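Tultell Laundry Sorting Project
Progress report to the Garkier Fund, April

Work in this period covered the sorting room and the sock matching procedure. All 16 planned sessions were held. The teams paired 177 socks with a match or set them aside as singles, and 38 items were sent on for mending.

The folding surfaces are now bare wood. Cloth covers were dropped in the second session: knit items caught on them and small socks were overlooked in the folds. Pale socks remain the slowest group to match on light wood, and a darker board is being priced with Wumon.

Sorting time per bag fell from 16 minutes to 11. The figure excludes bags that held mended items. Storage labels are still behind schedule and will be finished in the next period.

Surfaces in use: tabletop with a sage-green sock, and pale board with a faint pencil marking.

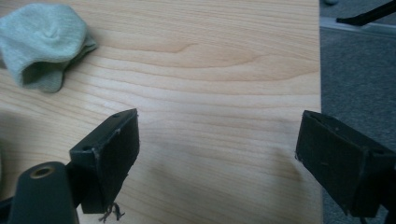
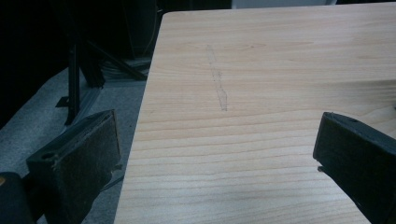 Chuang Street Center | Textile Reuse Team

Light wood shows its grain clearly under the present lighting, and both surfaces will be kept for the next period. Remaining budget is reserved for labels, bins and the darker board. No change to the agreed end date is requested.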